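Wrist camera only vs wrist plus overhead: my numbers, please poke holes

Forum: Hobby and Small Lab Manipulation > Learning From Demonstration

gridpaper_gus
Posted 30 November 2018

Okay, long post, sorry in advance. I've been chewing on this since October and I'd like some people who aren't me to look at it.

Short version: I trained the same pick-and-place policy two ways. One gets only the wrist camera. The other gets the wrist camera plus an overhead view of the whole table. Same demos, same network apart from the extra input, same arm. The task is boring on purpose: pick up a small soft thing off the table, put it in the basket, repeat until the table is clear.

I fully expected the two-camera version to win. It lost! I collected 715 demonstrations by hand (my shoulder remembers every one of them), then ran each policy for 2,425 pick attempts. The wrist-only policy dropped or missed a lot less, and most of the difference came from clutter, meaning cubes sitting right up against each other or against the ball.

The setup is a printed grid sheet with a round basket made of craft sticks and a few foam cubes. I use the grid for putting things back in known spots between runs. The policy never gets told anything about it, it just sees the pixels like everything else.
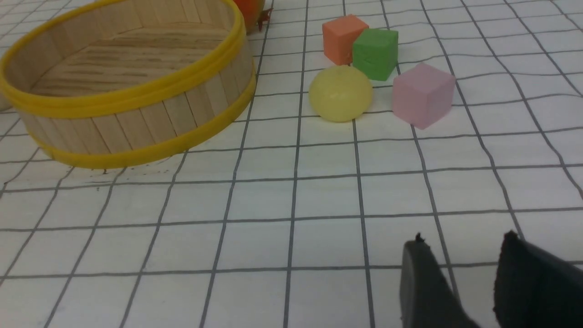
My working theory is that the overhead view gives the network an easy way to be sort of right. It learns "go to the general area of the pink thing" from above and then leans on that all the way down, when what it needs for the last inch is the gap between the cube and its neighbor. The wrist view has that gap in it, big as life, and the wrist-only policy has no choice except to use it.

I haven't proven any of this. I blacked out the overhead input partway through the approach on a handful of runs and the grasps got better, which made me feel very clever for an evening, but I didn't do enough of them to put a number on it.

Tell me what I'm missing.

slowservo
Reply

Nice write-up. I don't buy it, though.

You've got 715 demos and you doubled the input. Of course the bigger one does worse, it has more to fit and the same amount of data to fit it with. That's overfitting, and you don't need a story about lazy overhead views to explain it. Did you look at training loss against held-out loss for both?

Also, how are your two cameras synced? If the overhead is lagging even a little, the network gets two pictures that disagree about where the arm is, and it'll happily learn mush. I lost most of a summer to that.

gridpaper_gus
Reply

Held-out loss was LOWER for the two-camera version. That's the part that bugs me. On paper it's the better policy, and then you put it on the arm and it shoves the green cube into the orange one.

Sync is a fair hit. I timestamp both and take the nearest pair, but I never measured the lag properly. Adding it to the list.

tin_wombat
Reply

Low held-out loss and bad behavior on the arm is the oldest trick in the book with this kind of training. The loss counts every step the same. Most of your steps are the arm swinging through empty air over the paper, and any policy can do that. The overhead camera probably makes those steps a bit easier to predict, so the average goes down, and the few steps where the fingers close get buried.

Try scoring only the last stretch before the fingers close. I'd bet lunch that your two losses swap places.

mossy_encoder
Reply

Coming at this from the Furkham side (we use their open training code in my lab, same general family of method as yours). We saw something close to what gus saw, with blocks on a tray. Our fix was to feed the overhead view in at a much lower resolution. Once it's blurry enough, the network can't use it for the fine part and goes back to the wrist camera by itself. Ended up better than either one alone.

So I'd say don't throw away the overhead camera. You want it for finding stuff. A wrist camera that's looking at the basket has no idea there's a cube off on the other side of the table.

slowservo
Reply

Blurring the input also cuts down what the network can memorize, so your result fits my explanation just as well as gus's. Not trying to be a pain here! I just think we're all choosing the version that sounds cooler.

mossy_encoder
Reply

Ha, okay, fair. We did run one with a sharp overhead view and a pile of dropout on it, and that helped less than the blur did. But it was one run and I wouldn't go to court with it.

gridpaper_gus
Reply

tin_wombat, you'd have won lunch. I went back and rescored on just the end of the approach and the wrist-only policy is clearly ahead there. The two-camera one is ahead on everything before that. I feel a little dumb for never splitting it up.

The blur idea is great and cheap and I'm running it this weekend. I'll do a sharp one with dropout next to it so slowservo has something to chew on.

ninthjoint
Reply

Can I be the annoying one about how you count? You say 2,425 attempts per policy. Is a retry a new attempt? If the gripper misses the ball, backs off and goes again, that's one failure and one success in some people's books and just one success in others. It matters a lot if one policy retries more.

And who resets the table? If it's you, and you know which policy is up next, your hands know too. I'm not accusing you of anything, I've caught myself doing it. I'd leave the cubes a hair farther apart when I was rooting for the thing.

gridpaper_gus
Reply

Every time the fingers close counts as an attempt, so a retry is a new one. The wrist-only policy does retry more, because it gets a closer look and seems to figure out it's got nothing. So if anything my way of counting is hard on it.

The reset thing... yeah. It was me, and I knew. I had a list of grid squares for where each piece goes, but I wasn't strict about how the cubes were turned, and a cube sitting at an angle to the fingers is a much harder grab than a square one. I'm going to make the list say which way they face and have a script shuffle which policy runs, so I can't tell.

ninthjoint
Reply

Good answer. Shuffle it per layout too if you can stand it, so both policies get the same table. Then you can compare them pair by pair and you won't need anywhere near that many attempts.

pocket_kinematics
Reply

Lurker here, mostly doing this with a secondhand arm in my garage. Two dumb questions.

First, does the grid mess with anything? I tried a checkered mat and my policy got weirdly good on the mat and useless on my bare workbench. I figured it was using the lines to tell how high up it was.

Second, why foam? Mine are hard plastic and I keep wondering if I made my own life harder.

tin_wombat
Reply

Not dumb at all. Yes, it can absolutely learn height from line spacing. Lines get farther apart in the wrist view as you come down, and that's a beautiful clean signal for a network that has nothing else to go on. Gus, this could be half your result! Your wrist camera has a ruler printed on the table. Swap in a plain sheet and see whether the gap holds up.

gridpaper_gus
Reply

Oof. I hadn't thought of it as a ruler. The overhead camera sees the lines too, but it doesn't move, so they never change and it gets nothing out of them. That's a really good point and I don't love it.

pocket_kinematics, foam because it squishes. If the fingers are a little off center the cube gives and you still get it, so the policy sees plenty of good grasps early on. Hard plastic will pop right out. The ball is the mean one in my set.

slowservo
Reply

A ruler on the table is a way better objection than mine and I'm jealous. I'd still like to see the lag number.

benchtop_bea
Reply

Going against the crowd a bit: I think you're all making gus do too much. It's a small result about one arm and one task, and he said so. Post the numbers, say the grid is there, say who did the resets, and let somebody with a different table try it. I've got the Ferov arm and a two-camera mount already bolted on. If you share the training settings I can run both versions on bare wood with no lines anywhere.

What I can't do is 715 demos. Would fewer still tell us something?

gridpaper_gus
Reply

Yes please! I trained on a smaller cut once, 608 of them, when I thought one session was bad and pulled it. The order came out the same, wrist-only on top. I wouldn't go much below that without warning people, but even a small set on bare wood would tell us if the ruler thing is real.

I'll clean up the settings tonight and put them in the shared folder. They're a mess, half the file names say "test".

ninthjoint
Reply

Half of mine say "final". Put the layout list in there too, with the angles, so bea can copy the placements.

benchtop_bea
Reply

Got the folder. The layout list opens fine, but the file for the overhead crop is missing. Do you crop to the sheet or keep the whole table?

gridpaper_gus
Reply

Crop to the sheet, with a little extra on the basket side. Uploading it now. Blur run is training, plain paper is next after that, and I'll measure the lag while I wait.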